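Nolbridge Handling Project
Progress report, second period
Submitted 11/10/2021
Prepared by Sang Quách

1. Period covered

Work in this period was directed at the partner demonstration at the Cisex site and at the items left open in the first report. The demonstration was held as planned. Dexter Lagman ran the afternoon session and I ran the morning one. Visitors came from Werkusora and from the Thái packaging group, 13 in total.

2. Demonstration content

Each session had three parts: a short talk on the project, a run of the pick-and-place task in simulation on the large screen, and time for questions at the workstation. The simulated cell uses a perforated tabletop with two crates of different sizes and a small set of items to be handled. Visitors from Werkusora asked to see how an item with a curved outline is treated compared with a plain block, so both were kept in the layout for the two sessions. 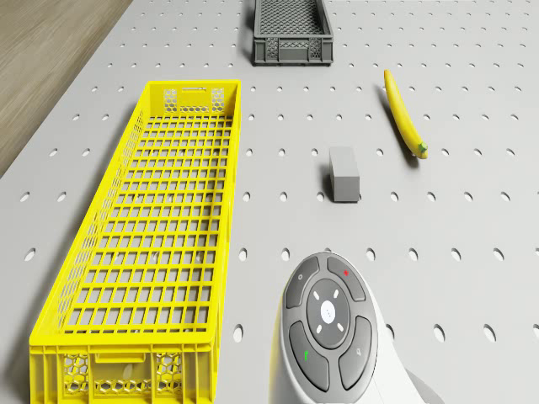 Simulation / Task layouts

The layout has the long yellow crate on the left and the smaller dark gray crate at the far side of the table. The block and the banana start on the open part of the table, with both crates empty. The gripper enters from the near side. Crate positions are read from the layout file at the start of each run and can be changed without editing the task code. This was requested in the comments on the first report and is now closed.

A total of 225 simulated runs were logged during preparation. The logs have been archived with the layout files and the software version used. Analysis by item type is not finished and will be delivered with the next report.

3. Visitor comments

Thái asked whether crate dimensions could be supplied from their own drawings. This is possible if the drawings are converted first. Dexter Lagman will send them the format notes.

Werkusora asked for a slower playback mode, and for the planned path to be shown on screen before motion starts. The playback mode is a small change. The path display will take longer and is not in the current work plan.

4. Open items

Path display: needs a decision on scope.
Format notes for Thái: in draft.
Run analysis by item type: in progress.
Second workstation license: order placed, not received.

5. Budget

Spending on the demonstration stayed within the amount approved for outreach. No transfer between budget lines is requested.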